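Tratano Mixed Snack Box, Large: Review After Four Orders

October 2023

I have been ordering the large mixed box from Tratano since February. The seller sends out assorted sweets, chocolate and drink sachets, and you don't get to choose what goes in. You pick a size, tick a box if you want coffee included, and wait. I pay for it myself and have no connection to the company.

Ordering

The site is simple. There are three sizes, and the large is the only one that lets you leave a note. I asked for no licorice each time and never got any. Checkout takes a couple of minutes. You get an email with a tracking number the same evening, and the number starts working a day later. All four of my orders came by Zumik, a small courier that covers our county and the next one over. Delivery took three days twice, four days once, and nine days in the middle of July, when the parcel sat in a depot 118 miles from here for most of a week.

I wrote to Tratano about the July delay. They answered the next morning and took the shipping cost off my following order, which I hadn't asked for.

The box

It comes in a plain brown corrugated box with no printing and no inner tray. I would like some kind of divider. Everything goes in together, so bars end up under bags and small packets slide to the bottom. Chocolate has come through with a snapped corner a few times, but I have not had a wrapper open in transit. The cardboard is on the thin side. The corners don't hold up well once you start carrying it from room to room, and ours lives in the bedroom half the time.

I weighed the contents of the latest order on a kitchen scale before anyone got into it and wrote down 582 grams for the sweets and chocolate alone, without the sachets. The product page promises a little less than that, so no complaint there.

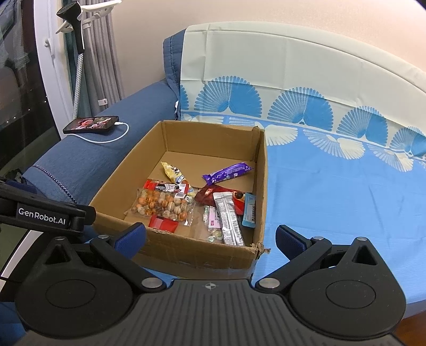 As for what you get, the mix leans toward candy and chocolate with a few odds and ends. The round orange and cream candies in the mesh bag are the best thing they send, and they have been in three of my four orders. They are hard on the outside, with a soft center that tastes of orange first and vanilla after. They don't stick together in warm weather. My only gripe is the mesh, which is hard to tear neatly and impossible to close again, so the whole lot has to go into a jar.

The chocolate bar in the purple wrapper is ordinary milk chocolate, sweet, fine with coffee. I wouldn't go looking for it in a store. Other bars change from order to order. Some of them have tiny print on the wrapper, so if you have an allergy in the house, set aside time to read labels before you hand anything out. Tratano does not include a contents sheet, and I think they should.

The coffee option gets you stick packets, and I've had Nescafé ones. They are handy for work. I keep a few in my desk and don't miss them from the box.

Compared with the others

Before this I had two boxes from Sawatzky. Their packing is much better, with paper between layers and a printed list, but the selection was mostly crackers and hard biscuits and it cost more. Filtska sells a monthly box with a subscription you have to cancel by phone. I tried it for two months. The chocolate was nicer than anything from Tratano, but there was less of it, and I didn't like having to call.

Tratano has a points program as well. You need 3,000 points for a free small box, and at the rate I order that would take me until well into next year. I ignore it.

How long it lasts

With two adults and one teenager, a large box goes in 12 days if it is left out and closer to three weeks if it goes on top of the wardrobe. The candies go first, then the chocolate. Whatever is left at the end is usually a small packet or two of something sour, and I take those to the office.

Good: quick replies from the seller, fair weight, orange candies, no subscription.

Not so good: flimsy box, no dividers, no list of contents, slow delivery once.

Four out of five. I have a fifth order in now, the large again with coffee, and I asked in the note whether they could put the bars in a separate bag. No answer on that yet.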